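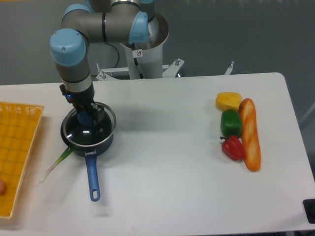
Figura 1. Cazo negro pequeño con tapa de cristal.

Influencia de la tapa en el consumo energético de la cocción doméstica

Autoras y autor: Philomena Ansah, Verena Fankhauser y Danish Mengal
Tutor: Remzi Kaplan
Centro: Instituto Halness, Departamento de Ciencias Aplicadas

1. Introducción
La cocción representa una parte apreciable del gasto eléctrico de los hogares. El presente trabajo estudia la pérdida de energía por evaporación al calentar agua en recipientes abiertos y cerrados, y valora el interés de la medida para el comedor del centro.

2. Metodología
Los ensayos se realizaron en enero, en el laboratorio de la planta baja. En cada uno se calentaron 1.000 ml de agua del grifo hasta la ebullición, con la placa en la misma posición de potencia. Se efectuaron 16 ensayos, la mitad con tapa y la mitad sin ella. El consumo se registró con un medidor de enchufe y la masa de agua se determinó antes y después de cada calentamiento.

3. Resultados
El consumo acumulado de la serie fue de casi 3.782 kJ fuera de los periodos de espera. Los ensayos con tapa requirieron menos energía en todos los casos. La dispersión fue mayor en la serie sin tapa, circunstancia que se atribuye a las corrientes de aire del local. Dos mediciones se repitieron por un error de lectura.

4. Limitaciones
No se analizaron otros tipos de placa ni volúmenes superiores. Los datos completos figuran en el anexo B, revisado por Carter Gosselin.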